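Keep the Cord With the Thing It Belongs To

Most offices have a drawer of loose cables. Ours held 126 of them when I finally emptied it onto the floor one Friday in August, and I could match 11 to something we still owned. The rest went to recycling. I have a firm opinion about this now, and it is that a cable should never be stored apart from its device.

The usual advice goes the other way. You buy a box with dividers, sort by plug type, and label the sections. Perla Cárdenas set up a system like that at Agudelo, where we both used to work, and it looked very good for two weeks. Then people were in a hurry. A charger went back in the wrong slot, then a few more did, and by winter it was a drawer again with nicer walls.

What works is dull. Small things with a cord go in a small bag, cord included, and the bag gets closed. 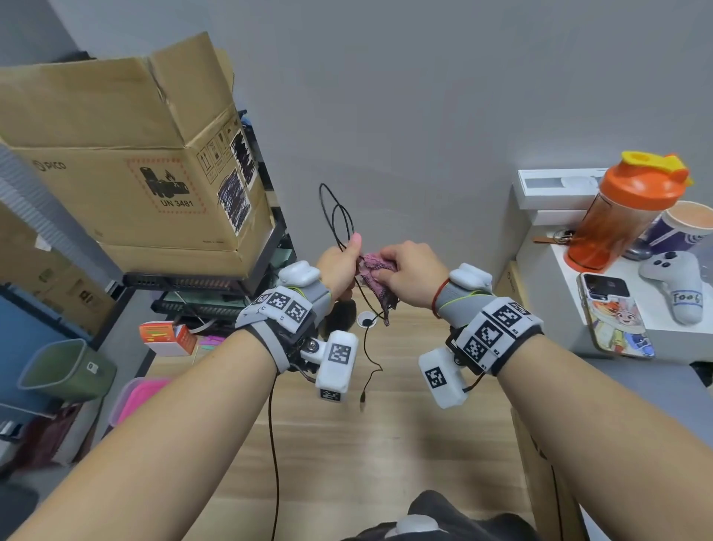 Cloth pouch and thin black cable at the desk.

I like cloth for this. Plastic bags split at the corner where the plug sits, and a hard case takes up more room than most of these things deserve. A cloth pouch gives a little and lies flat when it's empty. Noura Tannous argues for clear bags so she can see what she has, and that's fair if you own twenty of the same pouch. Most people don't. If the pouches are different colors or patterns, you learn them in a few days.
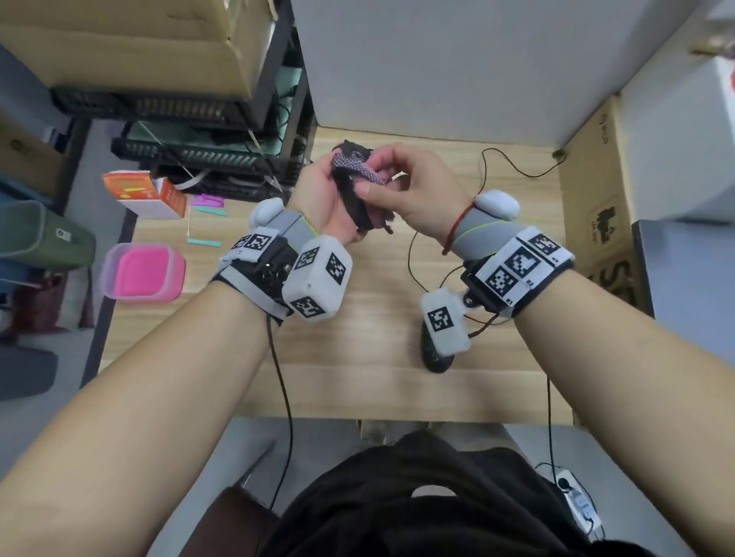
The other half of the job is clearing the desk while you do it. I don't mean a big cleanup. Pick up one item, decide if it stays out, and if it doesn't, put it away before you touch the next. My old boss, Isauro Quezada, made piles first and sorted later, and some of those piles outlasted his time with the company.

Wired mice are where people give up. They keep several as spares, the cords are long, and the spares go in a box together and come out as one lump. So wrap each one by itself. 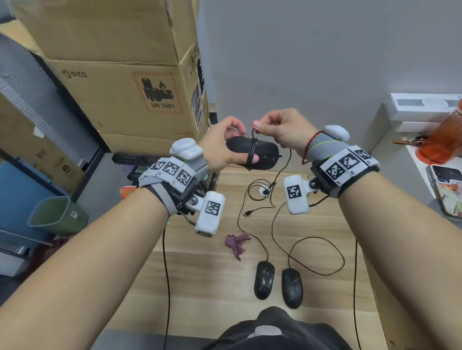
Wrap it loosely. A cord pulled tight around the body bends hard where it leaves the shell, and in my experience that is where it fails. Leave some slack at that end, go around the middle, and tuck the plug under the last turn. Don't use rubber bands - they dry out and stick.

I'd also say keep fewer spares. Two mice is plenty for a small office. If a third one works, give it to someone who needs it, with the cord still wrapped around it.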